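Plesville Institute of Technical Studies
Search this site Search Go
Saturday, January 30, 2021
By Sigita Sakalauskas

Course Handout: Wood Surfaces in Furniture and Work Tables
Unit on Reading Grain, Inspecting Finishes, and Care of Adjoining Metal Parts

This handout accompanies the second meeting of the unit. Students are expected to have read the Sirdale notes on sawing methods before class and to bring a soft pencil, a steel rule, and the inspection sheet distributed in November.

1. Grain figure

The pattern seen on a wood surface depends on how the face was cut in relation to the growth rings. A board or veneer leaf cut on a line tangent to the rings shows the figure known in the trade as cathedral grain, in which the growth lines form long loops or arches set one inside another. Toward the sides of the same leaf the lines usually straighten and run close together. A cut made at or near a right angle to the rings gives straight lines across the full width.

Students should record the figure before recording the color. Color shifts with the lamp, the window, and the age of the finish. On a pale board the same surface may read as beige, peach, or tan within the space of a hand's width.

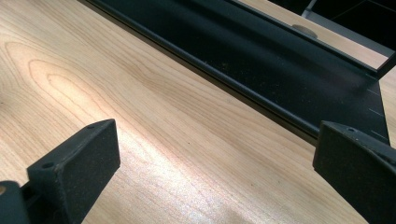
Alfredo Manalo notes that the direction in which the loops point should always be entered on the sheet, as two panels laid side by side with opposing figures will look mismatched even when they came from the same stack. The instructors have adopted this practice. An arrow drawn in the margin is sufficient.

2. Naming the species

Maple, birch, and some lighter cuts of cherry are difficult to tell apart once a finish has been applied. Students are not required to name the species of a finished panel from its face alone. Acceptable entries are "pale hardwood appearance," "resembles maple," and similar wording. An entry of "maple" without a supplier's record or an end-grain examination will be returned for correction.

The same caution applies to the words "solid" and "veneered." The face does not settle the question. An exposed edge, an underside, or a drilled hole may do so, and the location of the evidence should be written next to the entry.

3. Reading a surface under reflected light

A bright reflection hides the grain beneath it and gives the wood a whitish or silvery look. It should not be recorded as wear, bleaching, or a loss of finish. The observer should change position and look again. Low-angle light is useful at this stage — it brings up dust, small debris, and fine scratches that are missed under a lamp placed directly overhead.

Inspection is carried out in the following order:
Examine the surface as found, before any cleaning.
Remove dust with a dry, soft cloth, working along the grain.
Examine the surface a second time from the opposite side.
Record only those marks that remain.

4. Where wood meets metal

Many work tables combine pale panels with a dark metal rail or channel. The joint between the two deserves separate attention. Dust collects along the lip of the rail, and a damp cloth pushed into the groove may carry moisture to the edge of the panel. A dry brush is preferred. If the rail carries graduations, these should be cleaned lightly and without abrasives.

Round covers or plugs set flush in a panel are to be entered as "round fitting, purpose not confirmed" until the hardware has been examined. They must not be pried up during the exercise.

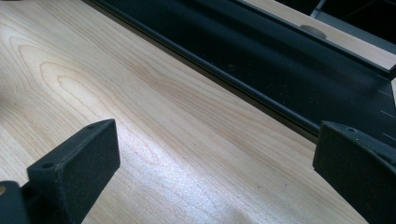 Figure 2. Pale wood panels on either side of a dark metal rail with white tick marks.

5. Assignment

Prepare a written description of one wood surface, of up to 300 words, together with a pencil drawing of its grain figure. The Danladi practice panels may be borrowed from the Drurkley Room during open hours and must be returned flat, with paper between the faces. The assignment carries 80 points, of which 19 are reserved for the drawing.

Related items
Sirdale Notes: Sawing Methods and Grain
Inspection Sheet, Blank Copy
Danladi Practice Panels: Borrowing Rules
Unit Handout: Edge Treatments
Drurkley Room Open Hours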